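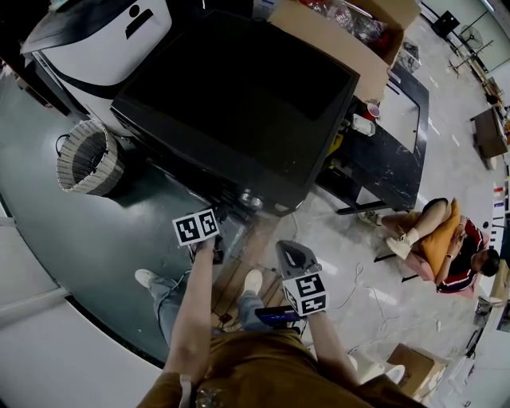

I have spent most of January losing an argument with a cube.

Some background for the two of you who aren't in my lab group chat. We collect demonstrations with handheld grippers: you hold the gripper, you do the chore, and a head camera watches you do it. Later a policy gets trained on the result and a robot arm tries to do the chore as well as you did, which in my case is a low bar. For any of this to work you have to know where the gripper was at every moment. We get that from marker cubes, the small white ones with black squares printed on every face. One rides on the wrist of the gripper, and the head camera finds it and works out the pose.

My claim, made loudly at lunch, was that a single cube on the gripper was plenty. Oi-ling Pan's claim was that a single cube is fine right up until you bend over. She builds things properly and I build things by Tuesday of whatever week it is, so you can guess how this went.

Her reasoning was simple enough. When you're standing up and looking down at your own hand, the cube is close and you usually get two or three faces. When you reach for something low, your wrist rolls, one face ends up nearly square to the camera, and the others vanish. A single flat marker seen straight on is a miserable thing to get an angle from. There are two tilts that explain the picture almost equally well, and the solver picks one, then changes its mind. On the plot the gripper sits still for a while, snaps over, and snaps back, like a fish on a dock.

I said filtering would take care of it. (I say this about most things.)

So we ran it. We did 269 recordings of the same handful of floor-level chores in the front room, which has concrete, a bit of wood floor, a mat, and enough clutter to keep anyone humble. Every take was processed twice, once with my setup and once with Oi-ling's, where a second cube gets shown to the camera at the start of the take and the software uses it to pin down the camera and the cube geometry before anything moves. I called this "the greeting." She calls it calibration.

Mine flipped in 75 of the takes. Hers flipped in four, and three of those were me with my thumb over the marker.

I did try the filter. A smoother can hide a flip that lasts a frame or two, and the plots get very pretty. The trouble is the long ones. If the wrong tilt holds for a second, the filter glides the gripper politely into the wrong pose and glides it politely out again, and now you have a fake motion that looks more human than the real one. Kálmán Farkas trained on the filtered set before we'd caught this and got a policy that gives a small bow before every grasp. We kept a copy. It's called Pap, and it is the most courteous thing in the building.

What helped, in the order I'd try it again:

- **The greeting.** Hold up the spare cube, turn it slowly so the camera gets several faces, then start. It costs a few seconds per take.
- **Throwing out single-face poses** whenever the second-best answer is nearly as good as the best one. Leave a gap and fill it in afterward from the frames on either side.
- **Turning the wrist cube on its mount** so a corner points at the camera in the low reach. I resisted this for a week out of pride. Viktória Dudás printed the new bracket while I was resisting.

What didn't help: a bigger cube. It hit everything.

There's one part I still can't explain. Takes longer than 60 seconds flip less often per second than short ones, with either setup. Cathal Carroll thinks people settle into a posture and stop craning. I think there's a bug in how I cut the clips. I have checked twice and found a different bug each time, so I'm reluctant to look a third time before the next batch is in.

The full tracking set is now 2691 clips and all of it is being reprocessed with the greeting where we have one. The older takes don't, so they're getting the strict rejection rule and will come out looking like Swiss cheese. If you're using the old export, please don't train on the wrist angles. Positions are okay. Oi-ling has the list of bad clips, and she has been very gracious about the whole business, apart from the cube she left on my keyboard.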